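3.2 What an opened tower offers the learner

We began the course with whole machines, and the first thing each pair did was lay a tower on its side and take the panel off. It is hard to overstate how much goes on in those first moments. People who had used a computer every day for years leaned in and started pointing. Several asked whether they were allowed to touch it, and the answer was always yes!

All the towers came from the Lendora repair workshop, where they had been set aside as too old to resell. We stripped them only as far as the teaching needed. In the state we call "half bare", the memory and the processor are out but the board, the power supply and the cabling stay in the case. Figure 2 gives a machine in this state, with the metal frame of the processor socket standing open and both long memory slots empty. The contact pins in such a socket are very easily bent, and we asked learners to keep fingers and sleeves well clear of them.

We had expected the socket to be the star of the lesson. For most pairs it was the wiring. Yellow, orange, red and black power cables run across the middle of the case towards the drive cage, with a blue data cable looping up into it, and to a newcomer this looks like a muddle. Following one cable from end to end with a fingertip turned out to be a wonderful exercise - slow, quiet and oddly absorbing. Of the 22 learners, 85 per cent of whom had never opened a computer, nearly all chose to do it a second time with a different cable. 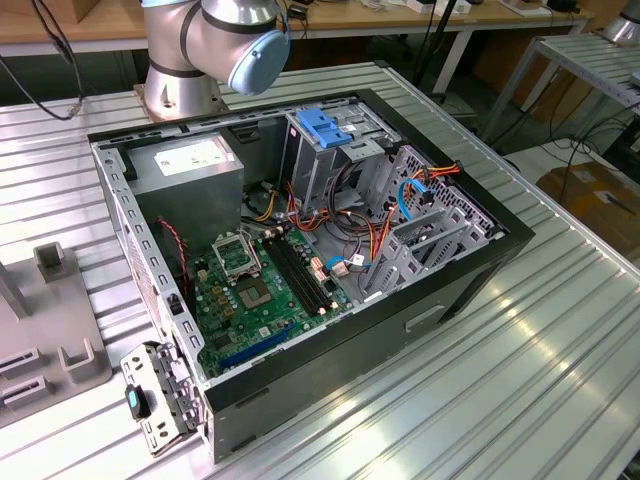 Figure 2. Desktop tower in the half bare state, side panel removed. Processor socket open; memory slots and the long blue expansion slot empty.

3.3 Naming the parts

Once the cables had been traced, each pair was given five paper tags and asked to tie or lay them on the parts they could name. We kept the tags blank, following a suggestion by Thomas Marras, so that learners had to find their own words first. "The power box" and "the drive shelf" were both accepted and written down, and the usual terms were added underneath in pencil.

Colour did a great deal of work at this stage. A bright blue drive latch or a blue slot on a green board gives people something to steer by, and we heard directions such as "down from the blue one" long before we heard "expansion slot". Four pairs went on to draw their own maps of the case. These maps are a real pleasure to look at, and we return to them in Section 4.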